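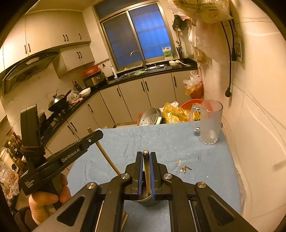

My beetroot soup has been a work in progress for 4 years, which is a long time to spend on something pink. The latest round began in April, when Celina Domański told me I was boiling the colour out of it. She was right, and was very gracious about saying so twice.

So now the beets get roasted whole in foil, then peeled and grated into warm stock with garlic, a bay leaf and 21 peppercorns (her number, and I don't argue). Two spoons of vinegar go in at the end, off the heat – never before, unless you like brown soup.

Konrad Walczak puts in dried mushrooms and a spoonful of sugar. I tried his way and had three bowls, so I suppose I'll be ringing him to apologise.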